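Setting up an arm bench in a shared shop

Bolt the arm down before you plug anything in. Clamps are fine for an afternoon, but they creep, and then your saved positions are off. We lost most of October to that on the Duto build.

Leave slack at every joint. Move the arm by hand to both ends of its travel with the power off and watch the cable the whole way. If it pulls tight anywhere, add a loop at the top joint and tie it on the link, never across the joint.

Small screws go in bins with labels. M3 and M4 look alike at the end of the day.

Drop power from the ceiling if your shop allows it – cords on the floor get stepped on. Mark the reach of each arm on the floor with tape and add 40 cm for people walking by.

Dark curtains cut glare from windows and keep the background the same from day to day. Wash them first. New ones shed lint into the joints.

Retighten base bolts after the first 27 hours of running, then once a month. Keep one hand near the stop button when somebody else is at the keyboard.
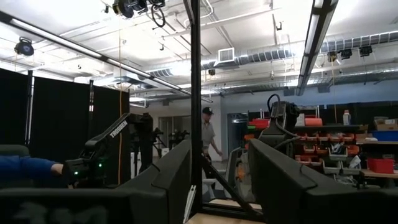 Arms on the shop floor, with the parts bins at right.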